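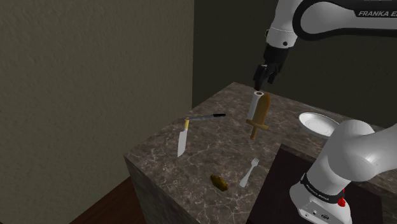 Anca Surdu wrote to us that she had wiped lemon juice off her dark marble top within a minute and still had a dull patch the next morning, on a surface treated with a sealer that was meant to stop that. Which sealer, we asked. She had tried two.

So before you put Zultness Stone Sealer in your basket, read the rest of this page.

Zultness Stone Sealer, 211 ml bottle
Sold by Plurado
For marble, limestone and travertine worktops, indoors

What it does
It soaks into the stone and slows down oil, tea and red wine. You get longer to find a cloth. On our own slab, olive oil left overnight came off with washing-up liquid, and on the untreated end it left a mark we can still see.

What it doesn't do
Acid. Lemon, vinegar, tomato and most limescale sprays eat the polish itself, and a sealer that sits inside the stone can't help with that. The maker's leaflet says "helps guard against everyday kitchen spills", and we think that wording is too generous. Vinegar is an everyday kitchen spill in our house.
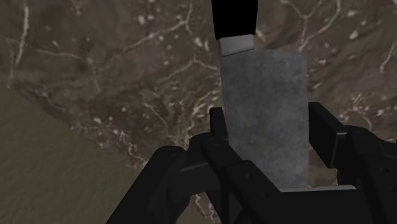 The leaflet also says one coat lasts three years. We have our doubts. Our test piece was beading water nicely in August and hardly at all by the following spring, and it only had a kettle and a bread board to put up with. Drip some water on yours now and then. If the stone goes darker under the drop, it wants another coat.

Dark marble is harder to judge than pale. It hides tea stains well and shows dull patches badly, so people with black or brown tops tend to blame the sealer for what is really acid damage. No second coat will bring the shine back. You need a polishing powder or a stone mason.

Using it
Wash the top and leave it to dry overnight. Wipe on a thin coat with a lint-free cloth. Wait 80 minutes, then buff off whatever is left. Don't let it dry in puddles, it goes tacky and is a pain to shift.

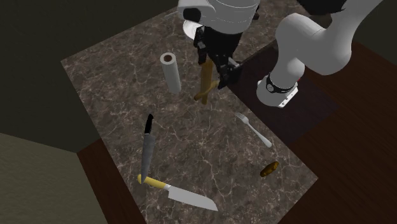
We also stock the Jendier version, which costs more and has a nicer bottle. Side by side we couldn't tell them apart. The Obi spray is cheaper and smells of oranges, but it wore off so fast that we've stopped recommending it.

Bottles sold so far: 3,560
Returns: unopened bottles only
Not suitable for: granite with a factory finish, quartz, anything already waxed

Try it first on a bit of stone behind the toaster.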